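Stastico Bridal Hair Notes: README

Hello, and thanks for downloading! I'm Nermin Sarıgül, I do wedding hair, and this is the little collection of appointment notes I've been typing up for far too long. If you style brides, or sell combs and veils to people who do, I hope there's something in it for you.

What's in it

There are 2,076 rows in notes.csv, one for each trial or wedding morning. Every row gives the hair length, the style we tried, the accessory (if there was one), how many pins went in and whether the bride kept the look or changed her mind. A second file, accessories.csv, has 98 combs, vines, clips and veils with their weights in grams.

Where the notes came from

Most are mine, from the salon in Mistow. Zübeyde Kahraman sent me hers from Bozkurt, and she writes much more than I do — lovely for reading, a bit of a pain for tidying up. I left her remarks in their own column, called zk_remarks, and only fixed the spelling.

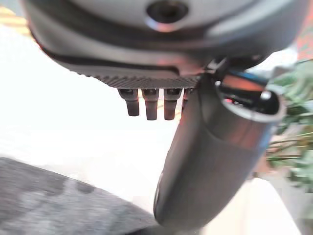
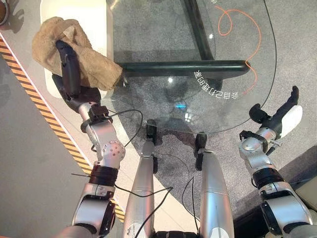
Columns that trip people up

length: chin, shoulder, mid-back or waist. I measured on dry hair, Zübeyde sometimes on damp, so go easy on curly rows.
pins: grips and hairpins added together. A blank means we didn't write it down, and a zero means zero!
kept: yes, no or changed. "Changed" covers everything from swapping one clip to starting again with a completely different updo.
veil_in: where the veil comb sat. "Under" means under the bun, "over" means above it.

What I'd be careful with

It's two stylists in two towns, so please don't quote it as what brides everywhere want. June is very heavy because that's when we're run off our feet, and short hair is thin on the ground (sorry, pixie cuts). Prices aren't included. I did have them, but half were in my head and the other half were on the backs of receipts.

Names, phone numbers and wedding dates have all been taken out. If you spot anything that looks personal, tell me and I'll remove it the same day.

Using it

Free for salons, students and anyone curious. If you print something from it, a mention of the Stastico notes would be very kind. The files open in any spreadsheet, and there's a smaller one called starter.csv with 50 rows if you just fancy a nosy.

Changes

07/05/2023 — added the Bozkurt rows, renamed "hairdo" to "style", took out two duplicate trials.

Still to do: split the flower crowns into fresh and silk.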